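An afternoon at the open day in Fledau

In November I went to the open day of the robotics workshop in Fledau. I wanted to see it already last year, but then I was ill. The train from Grusangate takes almost 126 minutes, with one change, and I read on the way and ate my sandwich too early.

The workshop belongs to a small firm named Contreras. They have the upper two floors of an old building behind the station. I had expected a big hall with yellow arms behind glass. It is more like several flats put together, with kitchens, tables, shelves and a great deal of ordinary household things. One of the guides told us that this is the point. A robot which shall help at home must learn from homes, and homes are full.

We were a group of mostly older people and a few students. First there was a short talk. The project is called Firkorach, and its aim is that a robot can tidy a room without being told each step. For this, people do the tasks themselves, with a gripper in each hand, and a small camera on the gripper records what happens. Afterwards the computer studies the recordings. They have 2,068 of them for tidying and throwing away alone. I asked if this is a lot. The guide smiled and said it is a beginning.

Trying it myself

After the talk we could try. The gripper is lighter than it looks, but my wrist was tired quickly. You squeeze, the two fingers close, and you have to forget that you own hands. My first task was to pick up a sponge and put it in a bowl. I needed four attempts. A boy of maybe ten years did it at once and was bored.

What surprised me most was how much time they spend on rubbish. I had thought of cups and plates, the things one sees in films. But the guide explained that a bin is a good teacher. It is round, the bag hangs over the rim, and what lies inside is never the same: a molded cardboard tray, a narrow box, a blister pack. The camera looks down from the gripper, so it also sees the tiles, the table legs and the slippers of the person who is working.

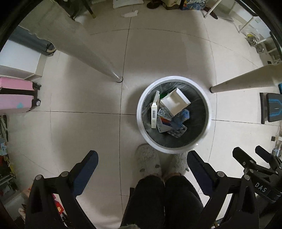

The robot itself

At four o'clock they showed the robot. It has two arms on a stand with wheels, and it stood before a low table with some packaging on it. It took a small carton, waited, turned, and let it fall in a bin. The next one it dropped on the floor. People made a sound of pity, as for a child — I did too.

It is slow, I must say. For five pieces it needed as long as I need for my whole kitchen. On a poster near the door I read that it had done 700 attempts in the past month and that 587 had gone well. I liked that they wrote both numbers.

I stayed until they closed and drank two coffees. My train back was late, and I still have the pencil they gave me.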